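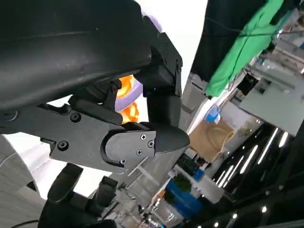
On the Skemance list, in March, a member wrote:

> I've picked up a second copy of Gistia at a record fair and it
> doesn't match my first one. Side two starts with the slow version
> of "Harbour Lamp" on one and the fast version on the other. The
> sleeves are the same, same catalogue number (TIN 2119), same
> misprint in the thanks. Is one of them a bootleg? Also, does anyone
> know which came first? The fast one sounds a bit brighter to me
> but that may be my stylus. I paid more than I should have for it
> so I'd like to know before I tell anyone in my house.

Neither is a bootleg. Both are proper Tindall pressings and this has come up on the list before, though the old thread went when the archive was moved, so I'll go over it again.

Look at the run-out on side two, the shiny part between the last groove and the label. On the slow version there is a scratched 343 followed by a small letter B. On the fast one it just says 343 with nothing after it, or sometimes with a line through the second 3, which looks like a slip of the hand. Mine has the line. You'll need a strong light and it helps to tilt the record away from you. Don't go by the label, they used the same labels for both.

The plain 343 is the earlier one. The band recorded the album at Stumberg in two goes, with a gap in the middle when the drummer had his wrist in plaster. "Harbour Lamp" was done in the first go at 110 beats a minute, which is how they were playing it live that winter. When they came back to finish the record they had slowed it right down on stage and dropped the second guitar part, and they asked Tindall if they could record it again. Tindall had already sent the tapes off. So the first pressing went out with the fast version and the new one was swapped in when it was repressed.

The first pressing was 553 copies. That figure comes from the invoice that was reproduced in the fanzine. The order was for five hundred and the plant ran over, as plants did, and the label was charged for the lot. I have never seen a figure for the second pressing. There are more of them about, going by what turns up for sale, but I wouldn't want to put a number on it.

On the brightness, it isn't your stylus. The first pressing does have more top end, all the way through and on both sides. You can hear it best on the hi-hat in "Cold Kitchen" and on the tambourine at the end of side one. My own guess is that the first was cut from the master and the second from a copy, perhaps a copy made in a hurry so the new song could be spliced in. If you listen to the second pressing on headphones there is a slightly different hiss in the gap before "Harbour Lamp" and it changes back again afterwards. It's only a guess. Someone on here used to know a person who worked at the plant and may be able to say more.

As to which is better, I go back and forth. The fast version has the better bass playing, and it has the shout before the last chorus that a lot of people only know from the live tapes. The singing is rough. He is behind the beat for most of the second verse and the words get swallowed, which is why the lyric was printed wrong in the fanzine for so long ("the lamp is in the hall" should be "the lamp is at the wall", meaning the harbour wall). On the slow version you can hear every word. The organ comes in under the last verse and that is my favourite thing on the record. But it is nearly two minutes longer, and coming first on the side it does hold things up -- you're a good way in before anything with drums happens.

The CD has the slow one. The version on the Tindall sampler is the fast one, but faded early, before the shout. The radio session is a third version again and sits between the two for speed. I wouldn't bother looking for that on anything official. The tape that goes round is several copies down and has part of a weather forecast on the front of it.

Some other things that might help you sort your copies out:

The misprint in the thanks is on every sleeve, so it tells you nothing. The spine is a better clue. On most first pressings the band name is slightly too high on the spine and the bottom of the album title is tucked round onto the back. I say most as I have seen a first pressing disc in a straight sleeve, but that could easily have been swapped in a shop.

The insert with the drawing of the boats came with the first pressing only. It is a single sheet, printed one side, and it was folded in half to go in. If yours is flat and has no crease then it's a photocopy. Plenty of sellers put a copy in and don't mention it.

The inner sleeve should be plain white paper on both. Somebody was asking for more money last year on the strength of a black inner. It was just a black inner.

What you paid depends on which one was the new purchase. If it was the fast version with the real insert then I think you did all right, even at fair prices. If it was the slow one, you probably paid over the odds, but it's a good record and you'll have one to lend out. Please don't go by what the big online sites say, by the way. Both pressings are lumped together there under the one entry and the photos are of somebody's second pressing with a first pressing insert laid next to it. I've sent in a correction more than once.

If you could post what's in the run-out of both copies, side one as well, I'd be grateful. I keep a list of these. On side one I have only ever seen 343 with an A, on both pressings, which is odd given that side two of the first has no letter. If anybody has a side one without the A I would very much like to hear about it. Same goes for test pressings. There are supposed to be a few with handwritten white labels and I've never had one in my hands.

One last thing while I'm writing. The person who was after the Stumberg demos in the other thread: I have them on cassette and can make a copy, but my good deck is away being mended and the other one runs fast. It'll be a few weeks. Send me your address off list and I'll put you down for one. A blank C90 in return would be fine.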